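Pre-session software checklist, hand-held gripper recording
Site: Cullow house, ground floor
Checked by: Keerthana Poojary, with Arnel Macaraeg on the laptop
Date: 19/01/2018
Software: Drullitz perception and logging stack, January build

A few words before the list. I know most of you will scroll straight to whatever has your name next to it, and that is fine, I do the same thing! But please read the comments under any item marked "Pass with comment" or "Hold", because those are the ones where you may find yourself standing in somebody's home with a tracker that has gone quiet. If something I wrote doesn't make sense, come and find me and I will happily talk your ear off about it.

SECTION A – Before anything is switched on

A1. Walkways clear, cables routed away from feet. Pass.
Comment: Keep the long cable on the side away from the door. Tharindu, thank you for bringing the tape.

A2. Everyone present has agreed to be recorded, and face blurring is turned on in the export profile. Pass.
Comment: The blurring setting lives in the export profile and not in the capture profile, which catches somebody out every single time. Open the profile and look at the box yourself.

A3. Disk space on the logging laptop. Pass.
Comment: 400 GB free when we started. The logger refuses to begin a session on a nearly full disk, but it will not stop one that fills up halfway through, so do have a look between rooms.

SECTION B – Calibration and marker tracking

B1. Camera intrinsics loaded for the correct tool. Pass with comment.
Comment: The file name shown in the status bar was right, but the loader had cached the values from the Grasovby tool and was quietly using those. Arnel restarted the node and the numbers came good. Until Kavitha's fix is merged, restart the node after every tool change, even when the status bar looks perfectly happy.

B2. Marker dictionary and printed size match the config. Pass.
Comment: Measure across the black square, outer edge to outer edge, and leave the white backing out of it. I have made this mistake myself and lost most of an afternoon to a map that was ever so slightly too big.

B3. Marker detected while held by a person at waist height. Pass with comment.
Comment: Detection held nicely face on and got jumpy as the board was tilted. Keep fingers off the white margin, please – the detector needs that border as much as it needs the pattern. We ran the check 26 times and had 3 dropouts, all of them at steep angles. I can live with that for the mapping pass, though I would not want to run the alignment step on it.

B4. Time offset between camera and pose stream. Hold.
Comment: The offset estimate wandered between runs. Aishwarya thinks the clock sync service is starting before the network is properly up, and her explanation sounded very sensible to me. No alignment runs until she has signed this off.

SECTION C – Perception in the room

C1. Exposure locked before the mapping pass. Pass with comment.
Comment: This is a hard room for auto exposure, with fluorescent tubes on the ceiling and daylight coming in from the window at the far end. Lock it while pointing at the counter, and then leave it alone, however tempting the slider may be.

C2. Mapping pass completed with loop closure. Pass.

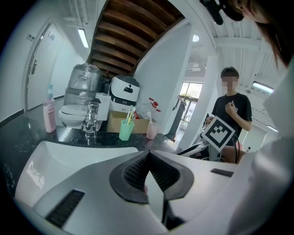 Go slowly along the counter and finish where you began. The speckled granite gives the feature tracker plenty to hold on to, which is a treat after some of the plain white worktops we have been given. Clear plastic and glass are another story, and depth on those should be treated as unknown until the filter says otherwise.

C3. Planner treats unknown depth as occupied. Pass with comment.
Comment: The Thampi planner ships with this set the other way around, so check it after each update. Kavitha has added a warning line to the startup log, in yellow, and I am very grateful to her.

C4. Gripper mask applied so the tool itself stays out of the map. Pass.
Comment: Arnel redrew the mask a little wider along the bottom. Please use the new one.

SECTION D – Closing down

D1. Logs closed with the stop command before the laptop lid goes down. Pass.

D2. Session notes uploaded with the config files. Open.
Comment: Tharindu will do this once B4 is settled, so both go up together.

Cleared for mapping only. Alignment runs remain on hold pending B4.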